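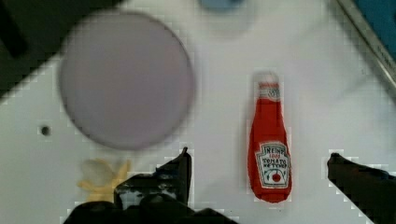 Heinz tomato ketchup and a round plate on a white tabletop.

Nunar Condiment Words

A word list of what people in Urkgate call sauces, pickles and spreads. Pirmin Rainer collected it from shop signs, menus and home recipe cards.

Contents: 417 entries in one CSV file, 299 of them with a sample sentence. Columns are term, meaning, source and notes.

Known gaps: mustard terms are thin, and 18 entries have no source. Spelling is kept as written — "catsup" and "ketchup" are separate rows.

Next update is planned for September. Send corrections to Pirmin.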